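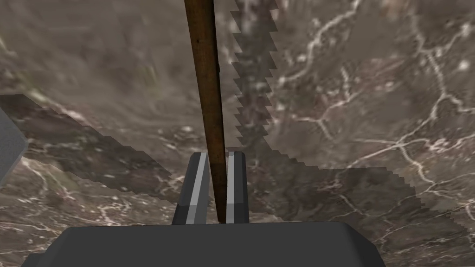
Can a person in Nirnitz get to work by bus?

It can be done, if the person leaves the house while the streetlights are still on and has no strong feelings about Vestel.

Oct 13, 2025

I have now gone eight weeks without the car. It went in August, to a man who kicked one tire, looked sad, and offered me less than I wanted. I took it. I had been telling people since March that I was going to live without a car, and I had told so many of them that keeping it had become embarrassing.

So, the bus. The 5 goes from the bottom of my street to Lumwood, where I work, and on paper it takes forty minutes. The paper is a laminated sheet at the stop with a great deal of white space on it. This morning it took almost an hour because we went by way of Vestel, which we do on some mornings and skip on others, according to a footnote I have read many times. The footnote is marked with a small diamond. There is also a small black diamond, which has no footnote at all.

Vestel has a pond, a feed store, and one passenger. She gets on, says good morning to the whole bus as if opening a meeting, and sits directly behind the driver. I used to drive past Vestel in under a minute and had no opinion of it. Now I know what color everybody's trash cans are.

The app

I finally put Akolgo on my phone, after resisting it on the grounds that I already know when the bus comes (when it feels like it). Akolgo shows the bus as a green dot. You watch the dot come up the hill road, you put your coat on, you go out, and the dot jumps back to the depot. I stood there this morning with the phone in my hand watching the dot sit in the depot while the bus itself pulled up and opened its doors in front of me. The driver waited while I got over it.

It also gives you points. I have 400 points. I looked into what they're good for, and for another 200 I can change the dot from green to orange.

Other people's mornings

I bring a book and don't read it. Everything I swore I'd do with the time (Portuguese, letters, that biography of the bridge engineer) has lost out to staring at the window, and for half the ride it's too dark out to see anything but my own face, so I've been getting quite a lot of that. I look like someone waiting for test results. I tried a more pleasant expression and the boy across the aisle moved his bag.

There's a pair of nurses, or anyway two women in the same blue pants, who get on at the hospital with their shift behind them and split a cinnamon roll with a plastic knife. They do it very fairly. There's a man who carries a level in a canvas case and has never once been without it. I want to ask him things. I've decided I'll do it before Christmas, which gives me time to think of a first sentence.

What I hadn't expected is how much everyone knows about the seats. The one over the rear wheel is warm. The one by the back door is warm too, until the door opens. The front one on the right has a heater vent that blows straight up a pant leg, and it belongs to whoever got on at the first stop, who won't be giving it up. I had a car for all those years with the heat exactly where I wanted it and never appreciated it, and now I think about a vent before I've had coffee.

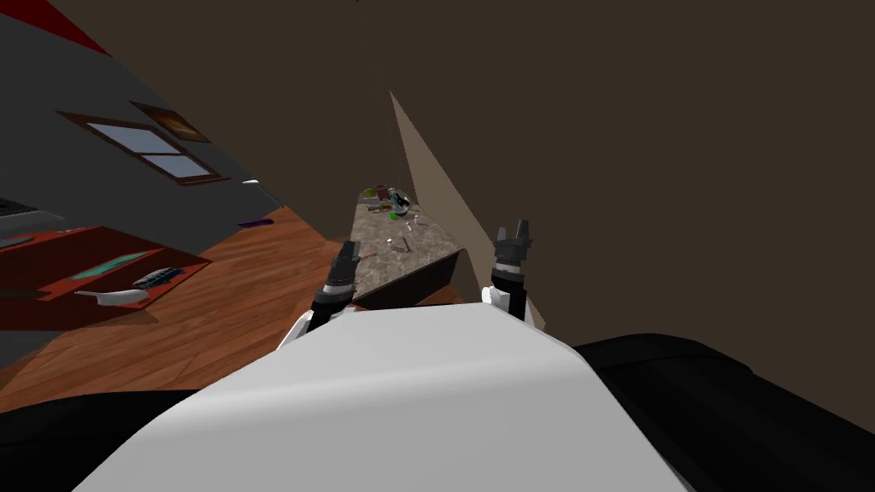
Money, since I said I'd write it down

I made a rule that whatever I used to spend on gas would go in the blue envelope. The envelope has done fine. The trouble is the bakery next to the Lumwood stop, which I never knew was there, the parking lot being on the other side of the building. They do a poppy seed thing. I have been taking the price of the poppy seed thing out of the envelope under "transportation," and I stand by it.

Insurance refund came, smaller than promised. Sold the snow tires to a neighbor, who paid in cash and squash. I don't know what to do with this much squash. I had two for lunch at work, in soup form, and a woman from accounting asked if I was feeling all right.

Coming home

The evening bus is a different animal. It's full, for one thing, and it smells of wet coats even when it hasn't rained. Tonight it had rained. I stood the whole way holding the strap, and a schoolgirl offered me her seat, very politely, and I said no thank you, very politely, and then thought about it for eight stops. I'm not that old. I had my good coat on. I suppose she could have been getting off soon, but she rode it to the end.

Walked up from the stop in the drizzle. The house with the two spaniels has its porch light fixed at last, and somebody has raked the leaves at the corner into one very long pile that leads nowhere. I'd never have seen it from the car. I'd like to say that made up for my shoes.

Shoes are stuffed with newspaper by the radiator. Looked up the price of proper boots, closed the page, opened it again. There's a fair chance boots are also transportation.

Must remember: the timetable changes next week. There's a notice taped up at the stop, but someone has put a lost cat over most of it, and I can make out only the word "except." Nice-looking cat. Going to bed at nine like a farmer.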